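Kitchen Robots Have Rules Too
Reading time: 2 minutes

Does your family have kitchen rules? Mine has loads (no running, wash your hands, don't touch the stove). Robots get rules too, and I think theirs are even pickier than my grandma's!

I help write the rule book for a kitchen helper robot called Torness. Before Torness goes near a real kitchen, it practices in a pretend one made by a computer, kind of like a video game. If it bumps a cupboard in there, we just start over.

Rule one is go slow near people. Rule two is hold things gently. Squeeze a tomato too hard and, well, you know! Rule three is my favorite: look before you move. A robot has to know where the big stuff is, like the microwave, so it doesn't whack it with an elbow.

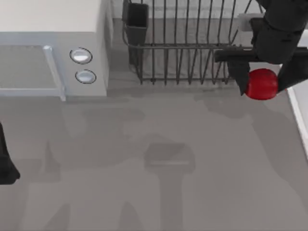
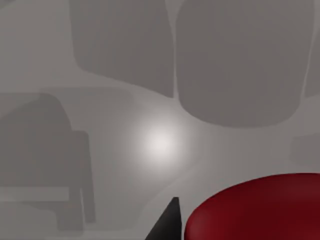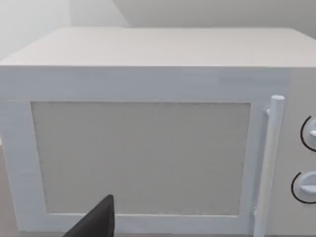

All three come from the same pretend kitchen, and there's at least one dark gripper finger in each.

Who decides what the rules are?
People do. Engineers, safety experts and folks who use robots at work sit down together and agree on them. When lots of companies promise to follow the same rules, we call that a standard.

Rules don't count for much unless somebody checks them. On our team, a new trick has to go right 100 times in the pretend kitchen before we try it for real. If it goes wrong on try number 70, back to zero we go. (Yes, there is groaning.) Our checklist has 36 questions on it, and the very first one asks where the stop button is. A real robot should have a stop button that a person can reach fast, and everybody in the room should know where it is.

Want to try writing some rules yourself? Pick a job, like setting the table, and write down what a robot must never do while it's doing it. Then swap lists with a friend and see what you both forgot. I still forget things, and I do this all day long!

We use cookies to remember your reading level. OK / Change settings
© April 2023 Dratent Kids | Contact us | Back to top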